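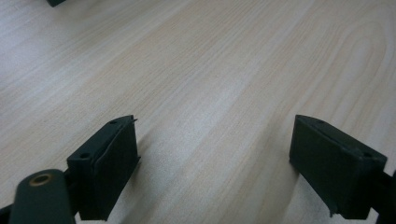
BICKERSTAFF, December – The long tables in the reading room at the Bickerstaff public library are back in use after a refinishing project that took most of the fall. The room reopened at 9 a.m. with all 13 tables in place, and the temporary seating in the upstairs hallway has been taken out.

The old tops had been covered for years with a dark brown varnish that had gone sticky in the summer and chipped along the edges in the winter. Patrons complained about papers sticking to the surface, and the library had started putting out desk pads to protect books from the loose flakes. The pads are gone now too.

The work was done by Cestel, a furniture repair shop on the east side of town. The shop stripped the varnish, sanded the tops and put on a pale finish that leaves the wood grain in view. Long, fine lines run across the wood, grayish white in places and a little closer to peach in others, and in one spot the grain bends around in a wide oval loop. Under the old varnish none of that could be seen.

According to the library, the first plan was to replace the tables. A quote for new ones came in well over what had been set aside for the room, and the legs and frames of the old tables were still sound. Refinishing cost $3,307 for the full set, paid out of the building repair fund. That price covered pickup and delivery but not the new floor glides, which library staff put on themselves.

The tables went out in groups so that the room would never have to close completely. Each group was away for a little over two weeks. The last group came back late, when a stretch of damp weather slowed down the drying of the finish, and the reopening was pushed back from November.

Readers will find a few other changes in the room. The tables used to stand in two rows running the length of the floor. They are now set crosswise, with the short ends toward the windows, and there is more space between them for wheelchairs and strollers. Each table seats six. The reading lamps are the same ones as before, with new cords, and there is an outlet strip along the wall on the window side.

The light in the room falls unevenly, and the pale tops show it more than the dark ones did. Part of a table can look bright and washed out while the rest looks grayer. The library has ordered shades for the windows and expects to hang them after the holidays. Until then, people who find the glare hard on their eyes may want to sit on the side nearer the periodicals.

The new finish needs some care. Drinks with lids are still allowed in the reading room, but cups should be kept on the coasters at the service desk. Markers, glue and cutting tools may be used only at the craft table in the children's room. The library asks that laptops with missing rubber feet be set on a folder or a cloth, and that nobody drag boxes across the tops. Small spills can be wiped up with the dry cloths kept at the end of each row.

Staff will clean the tables each morning with a damp cloth and mild soap. Cestel advised against spray polish for the first 90 days, and the cleaning crew has been told the same.

The smaller tables in the local history room were not part of the project. They have the same brown varnish, and the library hopes to send them out next year if there is money left in the repair fund. The map cabinet in that room will stay as it is.

Study group reservations for the reading room are open again. Groups may book one table for up to two hours at a time, at the service desk or by phone. Tables that have not been claimed within 15 minutes will be released to other readers. Regular winter hours apply, and the room closes half an hour before the rest of the building.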